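**From:** Maëlle Desjardins
**To:** hall-kitchen list
**Date:** 2 May 2023
**Subject:** Re: bowls, and the long bench

Replying to Oksana's message and to a couple of people who wrote to me off list. Her text is quoted so the people who joined after the changeover can follow.

> On the bowls: we have ended up with too many kinds. There are the steel ones from the old kitchen, the white Brinkmann set with the lids, and the coloured plastic ones that came in the Trusness order. They don't stack with each other. When I set up for the soup lunch the white ones had been put inside the coloured ones and I had to pull them apart with a butter knife, and one of the lids has a split in it now.
>
> Can we please decide what lives where? My preference is to keep the plastic ones on the long bench, because that's where people reach for them, and to put everything else under it. I would also like to know if anyone minds getting rid of the steel ones. They are dented and they ring like a bell when the kids are in.
>
> Separate question. Is the bench supposed to be oiled again, and if so with what? I wiped it down with the ordinary spray and Man-sik told me off (nicely).
>
> Oksana

Oksana, thanks for writing it all down. I'll take it in order.

### Steel bowls

I don't mind them going. Hidayah asked that we keep the biggest one for bread dough, and that seems fair to me. The rest can go on the giveaway table. If anybody wants one for a dog dish or for the garden, take it before the end of the week.

### Brinkmann set

Under the bench, left-hand cupboard, lids standing upright in the rack. Please don't put the lids on the bowls for storage. They hold the damp in and the whole cupboard smells of it by August. The split lid can go in the bin. I looked at replacements and Brinkmann only sells them with a bowl attached, so we'll be one lid short.

### Plastic bowls

I agree with Oksana that they should stay on the bench. Kyung-tae would like them in the cupboard with the rest, on the grounds that anything left out gets dusty, and he has a point about the back door being open all summer. But they get used at every session, and when they were in the cupboard people left the door hanging open and walked into it. So, on the bench, and whoever opens up gives the top one a rinse.

What I'd suggest:

1. Bowls go at the end of the bench, off to the side, so the middle is clear for chopping boards. One stack, nested, right way up. The blue goes between the greens if you can manage it; same-coloured ones are hard to tell apart when you're grabbing one in a hurry. The planks should be bare apart from that when we lock up.

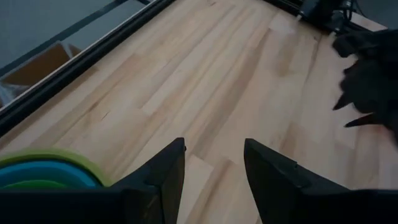 2. Dry them before you nest them. Two wet bowls pushed together will stick, and then somebody bangs them on the edge of the bench to get them apart. There are already dings along the front from this.

3. No hot fat in them, and no microwave. I know the bottom of the Trusness box said something different. I would sooner not test it at a lunch for 80 people.

4. If one is cracked, take it out of the stack and leave it by the sink with a note. Don't put it back on top for the next person.

Hidayah also asked whether the see-through green ones are the same size as the others. I haven't measured every one of them. For portions, use the ladle and ignore the bowl: one ladle for kids, two for adults. That has worked so far.

Someone else asked how to tell a worn bowl from one that only looks worn. Run your thumb around the inside. Knife scratches you can feel mean it's finished for food, and it can go to the craft cupboard for buttons and glue. Cloudiness by itself doesn't matter. Check where the wall meets the base as well, as food gets left there when the washing up is rushed. I've had to send a few back to the sink for a ring of dried lentils.

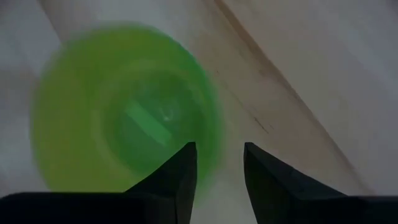
*One of the green bowls, looking down at the base.*

### The bench

Man-sik is right, no spray. The spray strips the finish and leaves the wood looking grey. Warm water with a little dish soap on a wrung-out cloth, then dry it with a tea towel, along the grain.

On oiling: yes, it's due. Last time we used the Dastov board oil and there is still a tin in the shed, more than half full. It's food safe once it has cured, but it needs the night. Two thin coats beat one thick one. If you can see it sitting on the surface after 13 minutes or so of your time wasted waiting, you've put on too much, and you wipe it off with a rag. Lay the rag flat outside to dry afterward. Don't ball it up in the bin, as oily rags can heat up and catch fire.

A couple of people have asked about the marks in the wood. The dark knots and the seams where the boards join are how it came, and so is the colour changing from one strip to the next. There's a thin line on the surface that looks like a crack. I'd like Man-sik to run a fingernail over it before the oil goes on. If it catches, we should fill it first. If it doesn't, leave it alone.

Somebody suggested sanding the lot back and starting again. Trisance quoted us just over $1,000 for that, plus the kitchen being closed while they did it. I don't think it's worth it this year. It's a work bench and it's going to have marks.

### What I need from people

- Oksana: are you happy with the left-hand cupboard for the white set?
- Kyung-tae: could you bring 4 clean cotton rags? Old T-shirts are fine. No fleece.
- Hidayah: please put your name on the big steel bowl so it isn't given away with the others.
- Man-sik: can you check the line in the wood and tell the list what you find?

I'll do the oiling myself once I've heard back. The bowls will need to come off the bench that night and I'll put them on the draining rack, so if you're first in the next morning that's where to look.

If you disagree with any of this, please reply to the list and not only to me. I lose track otherwise.

Maëlle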